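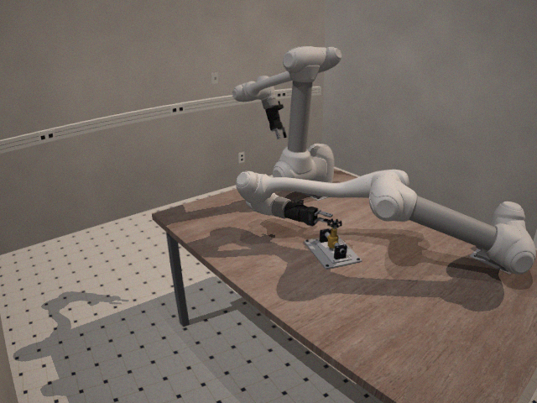
シミュレーションで干渉が出なければ、実機の安全確認は省略できますか?

省略できません。シミュレーションが調べるのは登録した形状どうしの重なりだけで、人の立ち入り、配線の垂れ、固定ボルトの緩みは計算に入っていません。「検証済み」と書かれた報告書を受け取ったら、何を検証したのかを先に読んでください。

4.2 バルブ操作タスクの接近動作を設定する

本節では、Orbyの画面でバルブ治具への接近動作を作り、Wirwood形式で書き出すまでを扱います。Dusardの初期値は見栄えのする速度に寄せてあるため、そのまま使うことは勧めません。

1. 「セル」タブを開き、アームの設置位置と天板の高さを実測値に直します。図面の値を写しただけの場合は、備考欄に「未実測」と記入します。

2. 治具のベースプレート、ブラケット、ハンドルを、それぞれ別の干渉物として登録します。全体を一つの箱で囲むと警告は減りますが、指先がどこまで寄れるのか分からなくなります。

3. 待機点を、ハンドルから100 mm以上離れた位置に置きます。

4. 待機点から把持点までを直線補間にし、速度を初期値の75%以下に下げます。

注記:下げた速度が安全な速度だという意味ではありません。許容値はセルごとのリスクアセスメントで決めます。他の現場の数字を持ってきても根拠になりません。 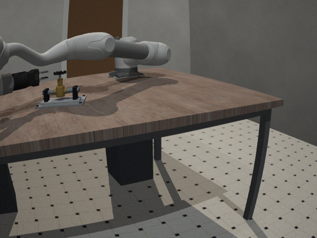 5. 把持点の手前で一度停止させ、グリッパーの開き幅とハンドルの向きを確認します。ハンドルは左右対称とは限りません。モデルの角度が実物と合っているか、弁の全開と全閉の両方で見てください。

6. 同じセルにアームが2台以上ある場合は、使わない側も干渉物に含めます。Orbyは待機中のアームを標準で計算対象から外します。処理を軽くするための仕様ですが、説明は設定画面の奥にしかありません。

7. 接近動作を3回続けて再生し、ログに「近接」の行がないことを確かめてから書き出します。

注意:「近接」の行を消すために余裕距離をゼロにしないでください。警告が出なくなるだけで、距離は変わりません。

4.3 規格への適合を記録する

Gounderの書き出し機能には「規格適合」というチェック欄があります。この欄は入力した人の申告を印字するだけで、ソフトウェアは何も判定していません。チェックを入れる場合は、次の3点を別紙で添付します。

・参照した規格の番号と版
・リスクアセスメントの実施者と対象範囲
・実機で測定した停止距離と停止時間

規格名だけで版の記載がない記録は受け付けないでください。版が変われば要求事項も変わることがあります。

注記:停止時間は、実際に使うハンドと最大荷重を付けた状態で測ります。カタログの値は測定条件が違うことが多く、代用できません。

本節の手順は9月9日に改訂しました。1月版で作成したセルファイルは読み込めますが、余裕距離が初期値に戻ります。読み込み後に手順2からやり直してください。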